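Boards > Media & Press > Town Halls and Debates

Search this board... Go

Scripted questions at the Graltora candidate forum?
Started by Hiếu Châu, Jan 15, 2020

Hiếu Châu
I loved this forum! 720 people in the room, a real crowd, and the station let 10 of us up to the mic. But now there's a claim going around that Ngubane's people wrote the questions. Mine was my own, every word. A producer asked me to shorten it and that was it.

trarnberg_reader
Shortening is editing. I had 145 words on rent and the producer sent me back 20. That's a different question.

stomo77
It's live TV, they have to trim! I was thrilled they took the school bus one at all.
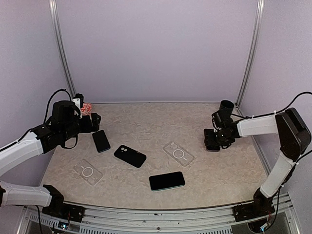
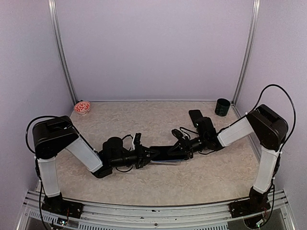

two arms, one tabletop

trarnberg_reader
Trim, sure. They also dropped the part where I named the candidate. Would they do that to a reporter?

Hiếu Châu
OK, that I don't like. Do you still have both versions? Post them side by side, I'd read that in a heartbeat.

stomo77
Same. Still think "scripted" is way too strong, and the October one was much worse (no follow-ups at all!).

trarnberg_reader
We disagree on the word then. I'll dig up the emails tonight.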